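Plateau de table en chêne huilé : auréoles qui reviennent, que faire ?

Question posée par Ehsan Rind, le 15 novembre 2008

Bonjour à tous,
J'ai huilé un grand plateau en chêne en août, deux couches de Fidum, en suivant le mode d'emploi (si, si, je l'ai lu). Depuis, le moindre verre laisse un rond. Je ponce, je remets de l'huile, le rond disparaît trois jours puis revient me narguer au même endroit. Le vendeur de chez Brøndum me conseille de tout vernir, et il vend justement du vernis. 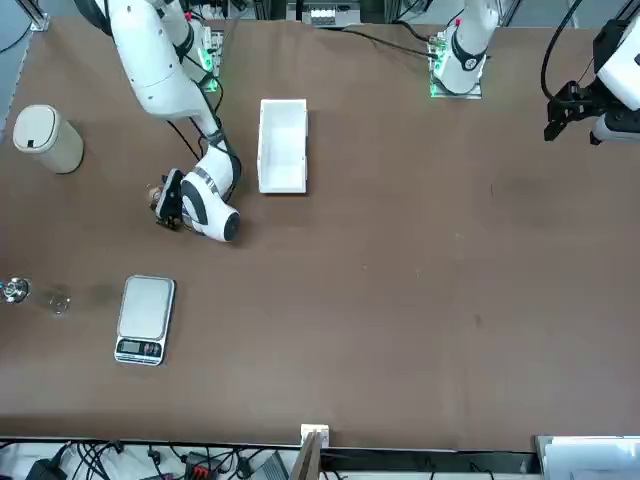 Le plateau fait 900 mm de large et j'aimerais éviter de tout reprendre à nu. J'ai lu qu'on pouvait passer de la cire par-dessus l'huile, et sur la même page qu'il ne fallait surtout jamais le faire. Des avis ?

2 réponses

Manju Sachdeva
Deux couches sur du chêne, c'est un apéritif. Il en faut quatre, parfois cinq, et surtout essuyer l'excédent au bout de vingt minutes. Si ça poisse encore le lendemain, c'est que tu en as trop laissé.
Pour tes ronds : grain 180 dans le sens du fil, puis 240, pas plus fin, sinon le bois se ferme et l'huile reste en surface. Tu dépoussières, tu passes une couche maigre, tu attends vingt-quatre heures et tu recommences. Ensuite tu laisses la table tranquille deux semaines, sans nappe ni plat qui sort du four. C'est la partie que tout le monde saute — moi la première.
Si les ronds sont noirs et pas blancs, c'est le tanin qui a réagi avec du fer. Là, acide oxalique, gants, et rinçage soigneux avant de huiler.
La cire par-dessus, oui, mais elle marque à l'eau aussi. Tu auras changé de problème.
Les chiffons imbibés d'huile, à plat dehors pour sécher, jamais en boule dans la poubelle. Ça prend feu tout seul.

geson_452
Perso j'ai mis une toile cirée. Plus de ronds depuis.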